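# Zelenák absorbance readings: data card

Read this before you use the numbers. The set holds repeated absorbance readings of coloured water, taken to find out how far two readings of the same sample can drift apart when nothing about the sample is meant to have changed. It was put together after a claim, repeated in the Hokia handbook and in a good many lab meetings, that repeat readings "agree for all practical purposes". I didn't believe it then and the data haven't brought me round.

## What is in the folder

- `readings.csv` has one row per reading: sample code, dye strength, reader, operator initials, room temperature, value.
- `blanks.csv` has the same columns for plain water.
- `dropped.csv` has every reading that was thrown out, with a reason. Please look at this one. Most people won't.

There are 144 samples in all. Of these, 90 were read on the Stadix reader and the rest on the older Ornano. The split wasn't planned. The Stadix was booked by other people for most of February, so any difference between the two machines is tangled up with the time of year and with how warm the room was. I would not publish a comparison of readers from this set, and I'd be wary of anyone who did.

## How the values were made

Each value is the mean of 2 flashes, worked out inside the reader before export. The single flashes are gone. Both makers describe this averaging as a feature, but it hides the very spread we were trying to measure. Treat the values as smoother than they should be.

Blank correction has not been applied. An earlier copy had it applied with the wrong blanks for the Ornano rows, and that copy is still going round. If your file has a column called `abs_corr`, delete it and fetch this one.

Room temperature was read off a wall thermometer near the door. It is better than nothing, though not by much.

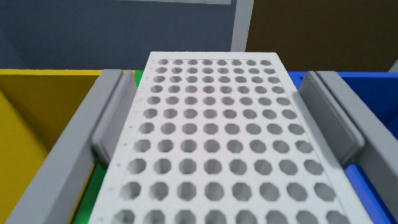

Lenka Havlíček thinks I am being too hard on the set. Her view, sent in after the first release, is that a careful user could still get a fair estimate of drift from the Stadix rows alone, provided they leave out the strongest dye, and that "a card this gloomy will only send people off to worse data with a nicer card". She may have a point about the second part. On the first, I tried it, and the answer moved by half its own size depending on which operator I kept.

## Known problems

Sample codes ending in `b` are repeats of the code without it, except for 50 rows where the letter was used to mean "second bottle". These are marked in the `note` column. I have checked the marks against the notebook, but the notebook was partly written up afterwards, so the check is worth what it's worth.

Values above the top of the Ornano's range are recorded as the top of the range. They look like real readings and they aren't.

Operator initials were typed by hand. `JK` and `Jk` are the same person. `K` could be either of two.

## Sensible uses

Teaching people to be suspicious of tidy columns. Trying out code that has to cope with missing and capped values. A rough first look at drift, if you say clearly that it's rough.

Do not use it to set a pass mark for a reader, or to back up the sentence in the Hokia handbook.

## Changes

5th December: `dropped.csv` added, `abs_corr` removed, notes on repeats rewritten. The old file names still work.

Contact: use the Zelenák data desk form | © Zelenák readings project | Back to top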